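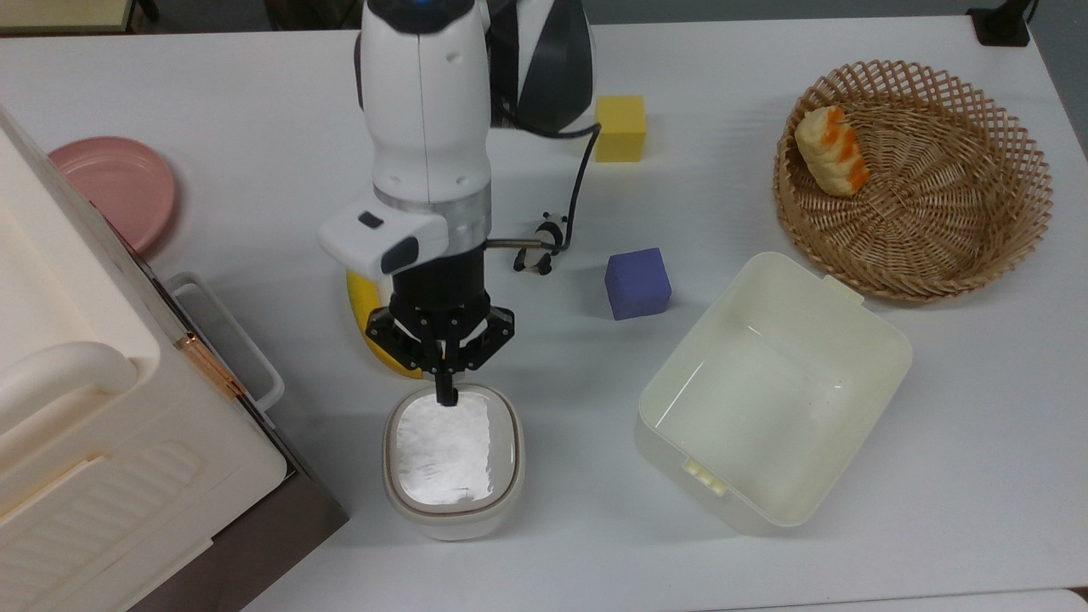
Vimach Legal - Workplace Injury Practice Group

Si-eun Sung joined the group in September after six years at Avudell, where she defended insurers in disability claims. She now represents injured employees.

Most files, she said, turn on dates. "The first thing I ask for is the written notice to the employer. If it went in late, we need to know that before we discuss anything else."

Her current caseload is 20 matters, two of them on appeal. In one, the carrier's index listed 888 pages of medical records and left out the treating surgeon's work restrictions. "We requested the full chart again - from the provider this time - and the restrictions were in it."

Sung advises clients to keep mileage logs and pharmacy receipts. Small expenses can pass $1,000 before a hearing is set, and she files them with the wage statement.

On settlement, she was brief. "I don't give a number until the doctor has given a final rating. Future treatment has to be priced first."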